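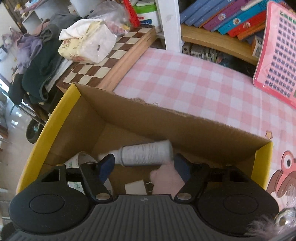 Section 4 covers setting up the Brandden massager for calves, hamstrings and lower back. The retail pack claims it "erases soreness." I have used one between appointments for two seasons and would put it lower than that: it feels good, and the tightness usually comes back by morning. Set aside somewhere to keep the heads first, as they roll off a treatment table easily. An old cardboard box with yellow flaps, like the one in the photo, is plenty, torn edge and all. The zip case sold separately holds less.

Search this guide... Go

4.1 Before first use

1. Charge the unit until the light stays green. The first charge takes longer than the leaflet says.
2. Push the round head straight in until it clicks. Don't twist it.
3. Hold the power button until the Standby light comes on.
4. Pick the lowest speed, marked 1,000. The top one is 2,000, and I have yet to meet a calf that needed it.

Note: The speeds are supposed to be strokes per minute. Nikola Bednarek tried to check this on our clinic's unit and got a different answer each time, so treat them as labels.

4.2 On the muscle

1. Rest the head on the thickest part of the muscle and let the weight of the unit do the work.
2. Move slowly toward the heart.
3. Stop after seven minutes on any one area.
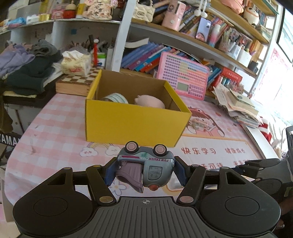

4. Wait a day before trying a higher speed - bruising can show up late, and the "warm glow" in the leaflet may just be irritated skin.

CAUTION: Keep off the spine, the front of the neck, the back of the knee and any fresh strain. Do not use over varicose veins or if you take blood thinners. A swollen, hot calf needs a doctor.

4.3 The "recovery program"

Hold both buttons to start it. As far as I can tell it is the low speed with pauses. Skip it if you like.

Fenna Groen, Plorkthorpe

573 shares | 7 comments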